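Thulani Hendricks
10/4/24

We have lived in the new apartment for two months and I would like to talk about the kitchen drawer. A thread.

The old place had one drawer. Everything went in it. Batteries, takeout menus from a restaurant that closed, the good scissors. You opened it and took your chances. It was a system.

The new place has nine drawers. Lilla said we'd finally be organized. I have now spent 400 minutes of my one life looking for the good scissors.

The trouble started with the dividers. Lilla ordered a set from a company called Kivance. They slide, they click, they come with a booklet. The booklet has a page headed "Knowing Your Drawer."

I did not want to know my drawer. We had a working relationship.

Anyway the booklet says to empty everything onto a flat surface and keep only what you have used in the last 30 days. By that rule I own a fork and a phone charger.

Items that failed the test: the turkey baster, the other turkey baster, a key, a different key, my passport.

We kept the keys. Neither of us will be the one who throws out the key.

Then it spread to the rest of the kitchen. Lilla's brother Hakala (last name, everyone uses it, his mother uses it) came over and asked where we "stood" on ketchup.

I said I stood in front of the fridge. He meant fridge or cupboard. This took up most of dinner. 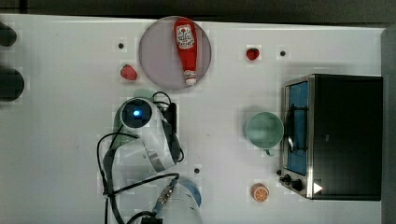

Ketchup, plate, strawberries. Dinner of champions.

Hakala is a cupboard man. He says restaurants leave it out all day. I said restaurants go through a bottle by lunch and I have had mine since August of some other year.

Lilla's view is that it goes in the fridge door and that we were both raised badly.

While this was going on I opened drawer six for a spoon and it was the tape drawer. We have a tape drawer. I own one roll of tape and it has more room than I did in college.

Mrs. Dandevitz downstairs has been in the building since before the elevator. I asked how she does her drawers. She said, "I put things in them."

I think about that a lot.

Someone replied asking if the dividers are worth it. They cost $300 for the set. I will let you sit with that the way I sat with it, on the kitchen floor, holding a baster.

Update: Lilla labeled the drawers. Seven is labeled "Misc." It took a week for everything we own to end up in seven.

It won't close all the way now. There's a whisk in the back holding it.

Still no scissors. I bought new ones and they came in that plastic you need scissors to open.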